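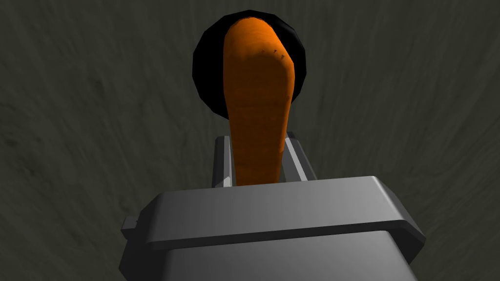

E. Petersen

Figura 1. Zanahoria en posición vertical (imagen generada por ordenador).

4.2. Declaración de óxido nitroso en explotaciones hortícolas

El óxido nitroso procedente de suelos fertilizados tiene mala suerte con la burocracia. No humea ni huele, y en el formulario de Brurkton ocupa la última casilla de la última hoja, justo debajo del espacio reservado a la firma. De las 201 declaraciones recibidas hasta noviembre, 46 la dejaron en blanco y otras 31 consignaron un cero, cifra que implicaría no haber abonado nada en toda la campaña. En cinco de estas últimas figuraba, dos hojas antes, la factura del fertilizante.

Las declaraciones restantes tampoco son del todo comparables. La cuenca de Rusa aplica un factor de emisión único por kilogramo de nitrógeno, con independencia del suelo y del riego, mientras que en Binthorpe se permite a cada explotación escoger entre varios factores. La elección recae casi siempre en el más bajo - coincidencia que el informe regional califica de «convergencia metodológica».

Para el análisis se recalcularon todas las emisiones directas a partir del nitrógeno comprado, descontando las existencias en almacén cuando constaban. El procedimiento sobrestima el aporte de las fincas que acumulan sacos de un año para otro y pasa por alto el estiércol cedido entre vecinos, que rara vez genera un documento. Las parcelas de raíz y las de hoja se trataron por separado, dado que el calendario de abonado difiere y los residuos de cosecha se entierran en momentos distintos.

Las casillas en blanco se mantuvieron como datos ausentes. Los ceros se conservaron en una serie aparte, con la que se repitió el cálculo del apartado 4.3. La diferencia entre ambas series se discute allí, junto con las emisiones indirectas por lixiviación, para las que el formulario no prevé casilla alguna.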